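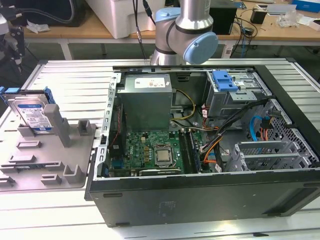 Bench testers wanted, gripper comparison, Ashworth

Skikum is looking for two patient people to help us find out which of seven grippers is the least bad at taking old desktop computers to bits. Fixed term, 18 weeks, starting in August.

You would spend your days setting up a PC on the bench, asking an arm to pull out a memory module or slide a hard drive into its slot, and writing down what happened. Then you put everything back and do it again with the next gripper. The test plan has 271 runs in it. We wrote it in an optimistic mood and it has only grown.

What the job involves

Swapping grippers and checking the arm knows where its own fingertips are.
Resetting each computer to the same state, cables included. The cables are the hard part.
Running every task under both controllers, ours and the Mivell one, without favouring ours.
Keeping a log that somebody else can read.

You will need

Steady hands and a working knowledge of what lives inside a PC.
Enough Python to change a script and admit which line you changed.
A tolerance for watching a very expensive arm miss a very cheap clip.

Experience with force sensing or camera calibration would be welcome. A degree is optional. Strong opinions about suction cups are also optional, and we have plenty in stock.

Hours are 9.30 to 5.30 with a proper lunch. You get 12 days of leave over the contract and a desk near the radiator, which is on all year. Training on the arm and the emergency stop takes up your first week, mostly the emergency stop.

To apply, send a CV and one page about something you took apart and failed to put back together. Post it to Bench Testing, Skikum, Ellau Building, Ashworth, or hand it in at reception before 4 pm.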